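Drukcombe Community Board > Home & Craft > Displays, Booths, Stalls

Topic: Black fabric backdrop, foam letters, and my growing resentment of wrinkles

32 replies, showing page 1

gunhild_o
I've been roped into the breakfast table at the Breltcombe hall open day in February. My job is the booth, meaning three panels of black cloth, a table, and a sign that people can read from the door. The food is somebody else's problem, except that it also has to sit on my table and look like food.

Questions, in the order they keep me up at night. How do you hang black fabric so it doesn't look like a bathrobe? Are foam letters acceptable for adults? And does anybody have an opinion on toast as a display item? I've been told there will be toast whether I have an opinion or not.

Gunhild Østergaard

crumbtray
Everyone has an opinion on toast. You may regret asking.

Fabric first. Steam it. Don't iron it flat on a board and then fold it over your arm and carry it through a parking lot, as I did, in front of people who had watched me iron it. Hang it, clip it, then steam it where it hangs. Start at the top and work down, and pull the bottom hem with your other hand.

nodukoya
Agree on steaming, disagree on clips. Clips look like laundry day. Sew a sleeve along the top and run a pole through it. It takes an evening and then you have it for life.

Nnamdi

crumbtray
It takes YOU an evening. It takes me an evening to find the bobbin.

vamo_fan
Clips are fine if they're black and the cloth is black. From the door you can't tell. What you can tell is when the clips are spaced like somebody was running out of them.
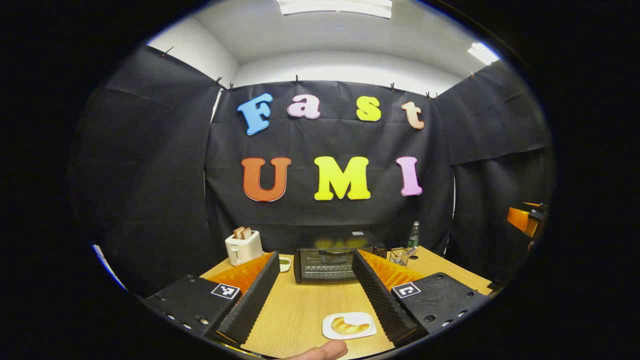 gunhild_o
Letters are the part I'd like settled first, so let me make my case. I want foam, I want them thick, and I want a different color for each one. My sister says this is a nursery. I say it's a black wall under fluorescent tubes and it needs the help. Look at "Fast" over "UMI" up there: pale pink, peach and lavender-pink are colors I'd normally cross the street to avoid, and they read perfectly well on black. The lighter outline on each letter helps too. Two short rows, a small word on top and capitals underneath, and you're done. Mine would be "Good" over "TOAST," so I have two more capitals to fit in and I haven't measured anything yet.

nodukoya
Your sister is right and I'd like that noted. One color. White or yellow. With six colors people look at the colors.

yetunde.om
People looking at the sign is the purpose of the sign, Nnamdi.

I do the lettering for the school fairs and I've gone both ways. Mixed colors are good when the words are short. Once you're past ten letters or so it starts to look like a ransom note from a very cheerful kidnapper. "Good TOAST" is nine, so you're legal. Keep the strong ones (orange-red, bright yellow, a proper blue) for the first letter of each row and whatever lands in the middle. Let the pastels fill in.

gunhild_o
Yetunde, that is the first useful sentence anybody has said to me about this booth in 2 weeks. I've written it on the back of the parking permit.

How do you stick them on, though? I tried double-sided tape on a spare piece of cloth and the G let go during dinner.

yetunde.om
Tape hates cloth. Small safety pins, from behind, into the foam. Two per letter, three for anything with a big round belly. Put a strip of masking tape along the cloth as a baseline, pin everything, stand back at the door, swear, move the second O, peel off the tape.

ronaldo_d
Pins will tear foam if you're taking it down and putting it up every month. I glue a bit of hook tape to the back of each letter and use a brushed fabric it grabs onto. I have 14 letters done this way and they've outlived a van.

Also, since we're all thinking it: the toast.

crumbtray
Here we go.

ronaldo_d
Leave it standing in the toaster. I mean it. Gunhild, if you put toast on a plate it's a beige square lying down. If it's standing up in the slots like those two slices are, with the crusts showing, people know what's on offer before they've read a single letter. A plain white boxy toaster is the best thing you can have in front of black cloth. Chrome reflects the tubes and every stomach in the queue.

nodukoya
It also goes cold and leathery in there. Display toast is a lie.

ronaldo_d
Display toast is display toast. You make the eating toast in a second toaster, out of sight, like every restaurant that ever put a plastic lobster in a window. Swap the display slices when they begin to curl.

u_nwachukwu
Moderator hat off for this one. Whatever you do, find out what's on the outlet before you plug in two toasters and a steamer. I've been in that hall in the dark with a tray of rolls. Ask Ekwueme Rentals if the booth comes with its own circuit. Mine didn't and I'd assumed it did, because I am an optimist.

Uchenna Nwachukwu

gunhild_o
One steamer, two toasters, noted. The steamer will be done before the doors open. I hope. That depends on me getting up.

What goes next to the toaster? I have a whole table. It's pale wood and I was going to put a cloth over it, but I've run out of enthusiasm for cloth.

yetunde.om
Leave it bare. Light tan against black is a nice break and crumbs don't show up on it. They show up on a dark tablecloth like a starry night.

As for what goes on it, one small dish, white, with something green in it. Like the one in the picture, to the right of the toaster and a bit forward of it. Green is the only color that makes toast look like a choice.

vamo_fan
What's the green, do we think? I'd go with mashed peas and mint.

crumbtray
Pesto. It holds its color longer if you put a little oil on top.

nodukoya
Avocado, and it'll be gray by eleven.

yetunde.om
I don't mind what you put in it, I mind how big the dish is. Small dish, refill often. A big bowl of green anything looks like a dare.

gunhild_o
Pesto is winning on the grounds that it comes in a jar.

Last thing, the side panels. Mine sag in from the corners. I've got one clip at each end and a lot of hope in between.

vamo_fan
Double up at the corners. Two close together where the side meets the back, then space the rest out. All the weight pulls there.

nodukoya
Or a sleeve.

crumbtray
Nnamdi, are you offering to sew it?

nodukoya
I'm offering to be right about it.

ronaldo_d
Gunhild, hang it the evening before and leave it overnight. Half the creases drop out by themselves and you'll only need the steamer for the fold lines. If the hall won't give you the evening, at least carry the panels in rolled up on a tube. Carpet shops give the tubes away.

gunhild_o
The hall opens for us at 8 and the doors open at ten, so it's the tube. I've bought more clips, black ones, and a bag of safety pins. My sister has seen the letters laid out on the floor and says the T's look drunk. I've told her they are in costume.

I'll be back when I've had a go at the sleeve. Only the back panel, Nnamdi. Don't get excited.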